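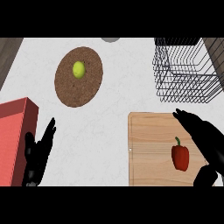 Hi, and welcome to Trutach. I run a small outfit that writes house rules for robots that work in kitchens, and I've been at it long enough to have strong opinions about where a gripper should be when it has nothing to do. Most of my day goes into simulated counters like this one, where I can be as picky as I want and no real dishes get broken. Take the right hand and the red bell pepper. It's close and it hasn't touched yet, and our rulebook has a whole page on that little gap: which way the fingers should come in, how much of the cutting board they can pass over, and when the hand has to back off and try again. The left hand is holding nothing, and there's a page for that too (my favorite page, if I'm being a bit of a nerd about it).

What we do

The main thing we make is called Grustura. It's a plain-language set of good practice rules for two-handed robots handling food and kitchen stuff. I started it because the documents I was being handed at my old job were written for lawyers, and the folks who had to follow them kept them in a drawer. Grustura has 643 rules right now. I know, I know — but most are a single sentence, and you only ever need the chapter for the job in front of you. Moving produce is one chapter. Wire baskets and anything else a finger can get stuck in is another, and that one keeps growing!

We also have Sirko, our review service. You send us your simulated runs, we go through them against the rules, and you get notes back that a normal person can read. We ask for at least 100 runs of the same task, because one nice pick tells me very little about how a robot behaves when the pepper is turned a different way.

How we write a rule

Every rule starts as a question from somebody who builds or runs these things. I draft it, we try it on the simulated counter, and then it goes out to our readers for 3 weeks of comments. If people can't agree on what a sentence means, it goes back to me. I've rewritten the rule about idle hands so often that I could recite it at dinner. It says an idle hand stays clear of the other hand's path and doesn't park over food. Simple enough now, but the first version ran to a page and a half.

A rule that passes in simulation is marked "sim only" until a partner has tried it on real hardware. I'm stubborn about that label. Soft fruit in particular can be a lot less polite in real life.

Who we work with

Our partner for hardware trials is Braleck, who have a test kitchen and a lot more patience than I do. Beyond that, more than 65 teams use Grustura in some form, from student groups to companies making prep equipment. It's free to read and free to copy, and Sirko is what pays the bills.

Get in touch

If a rule seems wrong, or you've hit a case we haven't covered, write to me through the contact page. I read everything on Monday mornings with a big coffee, and I do answer — usually with more questions.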